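Grasmont Mill to Reopen Its Baking School in March

GRASMONT, 15/02/2021 – Voveo, the flour company that runs the old water mill at Grasmont, will reopen the mill's baking school in March after a full refit of the teaching kitchen and the store room next to it.

The mill has ground grain on the same site since 1811. Voveo took over the lease from the town and has kept the stone floor in use for its whole wheat and rye flours. White flour is milled at the company's plant in Lubis and brought up by truck twice a week.

The refit covers the floor, the drains, the ovens and the ventilation. The two deck ovens came from Dekex, which will also service them under a five-year contract. The old brick oven stays in place and will be lit for the rye classes only. Work on the parking lot is not finished, and visitors should use the lower gate until further notice.

Classes are limited to 12 people. The spring program has 63 sessions, most of them on weekday evenings, covering yeast breads, sourdough, pie dough, filled pasta and flatbreads. A longer course on rye runs over four evenings and includes a visit to the stone floor. No experience is needed for any class except the laminated dough course, which is open to people who have already taken pie dough or can show similar practice.

Flour, salt, butter and yeast are included in the fee. Students should bring an apron, closed shoes and a container with a lid for taking dough home. Long hair must be tied back. Face coverings are required indoors, and places at the benches will be spaced apart.

Students in the pie and pasta classes may bring their own rolling pin if they prefer one they know. A plain wooden pin with a handle at each end is fine for every recipe in the program.
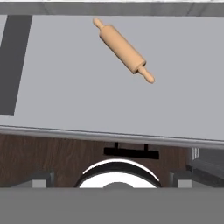 Booking and Fees

Booking opens at the mill shop and by phone on extension 2314. Payment is taken in full at the time of booking. Places can be moved to another date up to one week before the class – after that the fee is not refunded unless the mill cancels. Residents of Grasmont and Lubis receive a reduced rate on evening classes and should have proof of address ready.

The mill shop remains open during the final stage of the work, with flour sold in small bags and full sacks. Sacks should be ordered a day ahead.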